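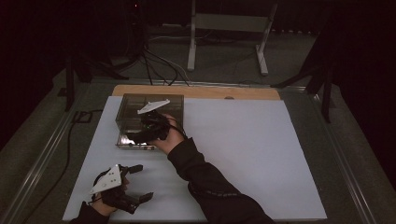
Suha wanted to know why the street sweeper comes through Plitham so early in the morning, when everybody is still asleep. Good question! I used to wonder the same thing, usually with a pillow over my head.

The short answer is parked cars. A sweeper has to drive right next to the curb, where all the leaves and grit end up, and it can't do that if there's a car sitting there. At 4 in the morning the main streets are nearly empty, so the driver can zip along.

I got to ride in one last September with a driver called Hortensia Lagos (best morning ever). Big round brushes spin at the sides and push the dirt toward the middle. Then a giant vacuum sucks it up into a tank. The machine sprays a little water too, so the dust doesn't fly into your face – or through your bedroom window.

So why bother with leaves at all? Well, along the curb there are drains, and rain has to go down them. Plitham has 2,255 drains, and if leaves cover one up, the water has nowhere to go. You get a puddle, and then a really big puddle, and then somebody's basement is wet.

You can help, by the way. If you rake leaves at home, don't push them into the street. Put them in a bag or on the compost pile. And if you hear a rumble before sunrise, that might be Hortensia going by.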